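Aula de Sutura de Skorkstead
Acta de la reunión de otoño del grupo de prácticas

Fecha: 30 de octubre de 2023
Lugar: sala Krasniqi, planta baja
Preside: Ljubica Mladenović
Asistentes: coordinación docente, los dos turnos de instructores, la responsable de material, la representación del alumnado de segundo y el enlace del programa Rarninau
Excusa su ausencia: la secretaría académica, que envía sus notas por escrito

Se abre la sesión a las 16:10, con diez minutos de retraso por culpa de una charla en el pasillo sobre nudos que hubo que cortar casi a la fuerza. Buena señal, dice la presidenta, y pide que conste.

1. Lectura y aprobación del acta anterior

Se aprueba el acta de julio con una corrección: donde decía «puntos continuos» debe decir «puntos sueltos». La sutura continua no entra en el programa hasta el segundo bloque.

2. Balance del bloque de puntos sueltos

Toma la palabra la coordinación docente, que trae los cuadernos de prácticas del alumnado ya sumados. En el bloque de primavera se anotaron 2.684 puntos terminados; en el que acaba de cerrarse, 2.741. La diferencia es pequeña, pero el grupo la recibe con mucha alegría: este bloque tuvo una semana menos de sala y, aun así, los cuadernos vienen más llenos. La presidenta felicita a los dos turnos y en especial a quienes se han quedado recogiendo después de la última hora.

El turno de mañana comenta que lo mejor no está en la suma. Al principio casi todo el mundo mira solo el nudo, y hacia la mitad del bloque empiezan a mirar el hilo entero: por dónde baja, qué curva hace, dónde va a estar cuando lo necesiten. Un hilo que cuelga a la vista, por detrás de las pinzas abiertas, se puede ir a buscar con calma; uno que ha quedado debajo del instrumento obliga a parar y a recolocarlo todo. Se propone dedicar a esto la primera media hora del próximo bloque, sin aguja ni incisión, solo con hilo. La propuesta gusta muchísimo.

El turno de tarde añade que conviene practicar también el momento de antes, con las pinzas abiertas y quietas. Hay quien cierra demasiado pronto, por puro entusiasmo, y se queda sin nada entre las puntas. En los cuadernos figura como «cierre en vacío», y a partir de ahora se anotará con las siglas CV.

Se acuerda:
- Incluir el ejercicio de solo hilo en la primera sesión del bloque.
- Añadir al cuaderno la columna CV.
- Mantener el punto suelto como unidad de recuento.

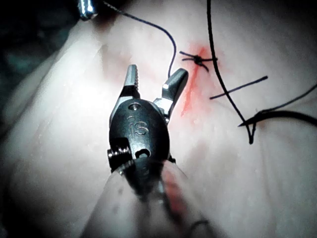 3. Material: almohadillas e hilo

La responsable de material informa de que las almohadillas de Buslow han llegado completas y de que está encantada con ellas. La superficie agarra bien el hilo al apoyarlo, y el corte mantiene los bordes juntos más tiempo que en la remesa anterior. Ha hecho ella misma la prueba de cerrar y reabrir la misma incisión durante una tarde entera y ha traído la almohadilla a la reunión, que pasa de mano en mano durante todo este punto y vuelve a su caja con algún dedo marcado.

Sobre el hilo hay más debate. Se sigue con el oscuro, que contrasta muy bien con la almohadilla clara; en esto hay unanimidad. La duda está en la longitud de cada hebra. La coordinación es partidaria de cortarlas largas, para que el alumnado aprenda a manejar el sobrante. El turno de tarde las prefiere cortas en las dos primeras sesiones y largas después. Se hace una cuenta rápida en la pizarra: una pareja que trabaje con hebras largas durante toda una sesión gasta casi siete metros. La responsable de material dice que hay hilo de sobra para permitírselo, y ahí se acaba la discusión.

Se comenta también el tinte rojizo que se aplica en la incisión. A la representación del alumnado le parece un acierto enorme, ya que ayuda a localizar los dos labios del corte cuando el instrumento tapa una parte. Pide, eso sí, que no se ponga tanto: en alguna almohadilla acaba manchando el hilo y luego cuesta distinguir los cabos. La responsable de material toma nota y preparará una muestra con menos cantidad.

Se acuerda:
- Hebras cortas en las dos primeras sesiones y largas en adelante.
- Probar el tinte rebajado en una caja de almohadillas antes de cambiarlo en todas.
- Guardar las almohadillas usadas que tengan el primer tramo bien cerrado, para enseñarlas en la sesión de bienvenida.

4. El nudo instrumental: dónde se atascan y qué ha funcionado

Es el punto más largo de la tarde y el que más se disfruta. Ljubica Mladenović pide a cada turno que cuente un atasco y un hallazgo.

Turno de mañana. El atasco: las vueltas de hilo alrededor de las pinzas. Cuando se dan muy atrás, se aprietan contra la parte ancha y luego no hay manera de deslizarlas. El hallazgo: pedir que las vueltas se formen cerca de la punta, con la punta ya orientada hacia el cabo que se va a coger. Una alumna lo llamó «enrollar mirando al sitio al que vas», y la frase se ha quedado en el aula. Desde que se explica así, los lazos salen más pequeños y más juntos y el paso siguiente se hace casi solo.

Turno de tarde. El atasco: el cabo corto. Se deja tan corto que se escapa por la incisión o tan largo que se enreda con las vueltas. El hallazgo: parar antes de enrollar y decir en voz alta dónde está el cabo corto. Al principio da vergüenza, reconoce la instructora, pero a la tercera vez toda la sala lo está diciendo y aquello parece un mercado. Le encantaría conservarlo.

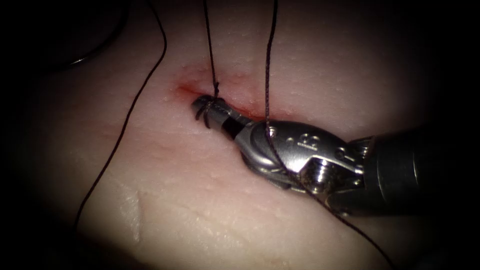 La coordinación pregunta si los dos hallazgos pueden juntarse en una sola rutina. Se ensaya allí mismo con un cordón de zapato y dos bolígrafos, con bastante más risa que precisión, y queda esta secuencia para el guion del instructor:

Localizar el cabo corto y nombrarlo.
Acercar la punta al extremo de la incisión.
Formar las vueltas cerca de la punta.
Coger el cabo y tirar en direcciones opuestas, a ras de la almohadilla.
Repetir en sentido contrario.
Cortar los cabos.

El enlace de Rarninau se ofrece a pasar la secuencia a una tarjeta plastificada, de las que se pueden dejar en la mesa. Pregunta si debe llevar dibujos. Se le contesta que sí, grandes y con el hilo bien oscuro.

Hay una intervención muy bonita de la representación del alumnado sobre el orden de los puntos. Cuenta que en su grupo empezaban por el centro, pues así lo habían visto en otro sitio, y que este bloque han probado a empezar por un extremo y avanzar. Al tener un primer nudo ya hecho, dice, se pierde el miedo: queda mucho corte abierto por delante, pero hay algo terminado con lo que comparar el siguiente. El turno de mañana prefiere seguir enseñando ambas formas. No se vota y se deja a criterio de cada instructor.

También se habla de los cabos una vez cortados. El criterio del aula es que queden cortos, visibles y separados entre sí, de modo que se pueda revisar el nudo sin tocarlo. Una aspa pequeña sobre la línea del corte se da por buena. Los cabos pegados a la almohadilla se anotan, sin penalizar.

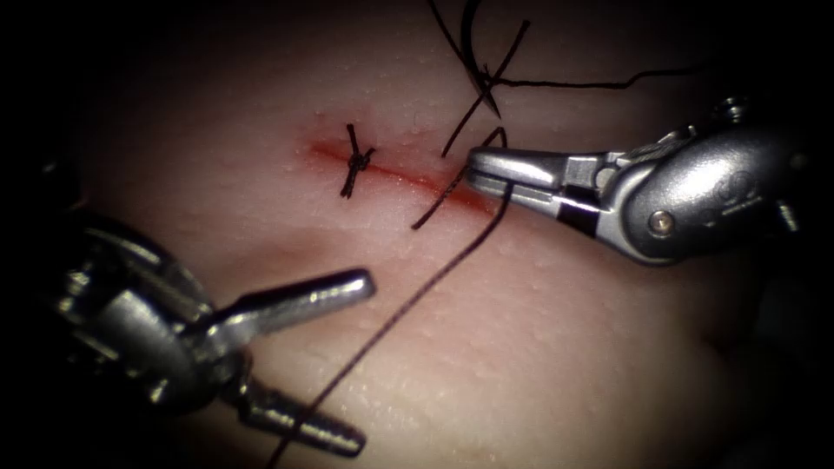
Primer punto suelto, con los cabos recortados; el resto de la incisión sigue abierto.

5. Revisión entre compañeros

Se valora la experiencia de este bloque, en la que cada pareja revisaba la almohadilla de otra al final de la sesión. El resultado ha entusiasmado a los dos turnos. Los comentarios son concretos («el segundo está más apretado que el primero», «aquí has cogido más de un lado que del otro») y se aceptan mejor que cuando vienen del instructor. La secretaría académica, en sus notas, pide que la hoja de revisión ocupe una sola cara. Se acepta, y la coordinación quitará las casillas que no rellenaba casi ninguna pareja.

Queda pendiente decidir si la revisión se firma. La representación del alumnado lo consultará en clase.

6. Sesión de bienvenida

El próximo grupo se incorpora con la sala ya preparada. Se montará una mesa con almohadillas en distintos momentos del trabajo: una con la incisión sin tocar, otra con un punto, otra con la línea cerrada. El turno de tarde quiere que los recién llegados hagan un nudo ese mismo día, salga como salga, y se lo lleven a casa. Se aprueba por aclamación y con algún golpe en la mesa.

Ljubica Mladenović dará la introducción, que promete breve. La sala recuerda que prometió lo mismo la última vez.

7. Ruegos y preguntas

Se ruega devolver las tijeras a su cajón, el de la izquierda.

Se pregunta por la luz de la sala. Los bordes de la almohadilla quedan muy oscuros al trabajar y alguna pareja coloca la incisión demasiado lejos del centro. La responsable de material repasará la posición de las almohadillas y marcará el centro de cada bandeja con cinta.

El enlace de Rarninau pide dos ejemplares del cuaderno de prácticas para enseñarlos a su equipo. Se le entregan en el acto.

La instructora del turno de tarde pide que se agradezca por escrito al alumnado el cuidado con el que ha llenado los cuadernos. Queda agradecido, y con ganas.

Tareas pendientes
Coordinación docente: hoja de revisión a una cara y columna CV.
Responsable de material: muestra de tinte rebajado, corte de hebras y marcas en las bandejas.
Enlace de Rarninau: tarjeta con la secuencia del nudo.
Representación del alumnado: consulta sobre la firma.
Los dos turnos: selección de almohadillas para la mesa de bienvenida.

Se levanta la sesión a las 18:05.

Visto bueno de la presidencia: Ljubica Mladenović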